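### 4.2 Entry rules for enclosed appliances

The Redetti guideline treats a drum as a confined volume – the arm may enter only after the door angle has been confirmed twice. We applied the rule to 100 unloading trials under the supervision of Dankwa and Marar. Approach speed was capped at 10 mm/s inside the door ring, and any contact with the ring ended the trial. The start pose is given in Figure 3.

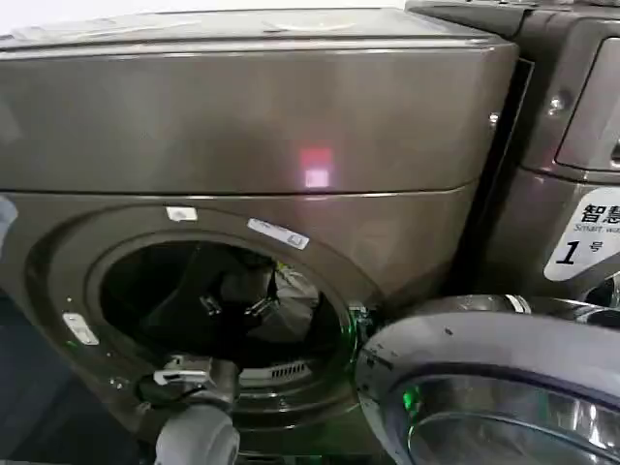
**Figure 3.** Gripper near the lower-left rim of the door opening, with gray fabric in the drum.

Trials stopped by contact were logged and excluded from the timing results, but kept in the safety count. Pai and MacDonald reviewed each stop separately. Where they disagreed, the stricter reading was used, as in the earlier Prandia protocol.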